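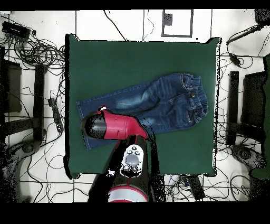 Print this item
E-mail this item

Folding cell: changes to work at the Gavby returns floor

The automated folding cell at Gavby moves to daily running in May. It will take denim only to begin with. Knitwear, shirts and anything with a lining stay on the manual benches until the trials at Lasgate are finished, and there is no end date for those yet.

Returned jeans will still be opened, checked and graded by hand. The grader fastens the button, closes the zip, empties the pockets and lays the garment flat on the cloth with one leg over the other. The arm makes the folds. A person then takes the folded pair, applies the size label and bags it. A garment with a twisted leg or a bunched hem should be straightened before the cycle is started, as the arm does not correct for either.

The manual benches at Gavby handle 3,000 pairs in a normal week. That target is unchanged for the first month. Output from the cell will be recorded separately and will not be counted against any individual's rate.

Staffing is as follows. There are 23 people on the returns floor and no posts are being removed. Six will be trained as cell operators, two to each shift, and will rotate between the cell and grading every two hours. Operators move up one pay grade from the date they are signed off. Folding as a full-time task will end for denim, and those who now do it will move to grading or repairs. Repairs has been short of hands for most of the past year.

Zawadi Rashidi is running the training and keeps the sign-off sheets. The course takes two half shifts. It covers loading, stopping and restarting the arm, clearing a dropped garment, and what must be left to the Corrigan engineers. Operators do not open the control cabinet or alter the taught positions.

Several people asked at the May briefing about wrist and shoulder strain. Folding accounts for most of the reports on file. Grading involves less reaching but more standing, so mats have been ordered for the grading benches and the bench height will be reviewed once they are in place.

Fault codes go in the Palico log, with the time and the garment type. Please do not write them on the whiteboard.

Print this item | E-mail this item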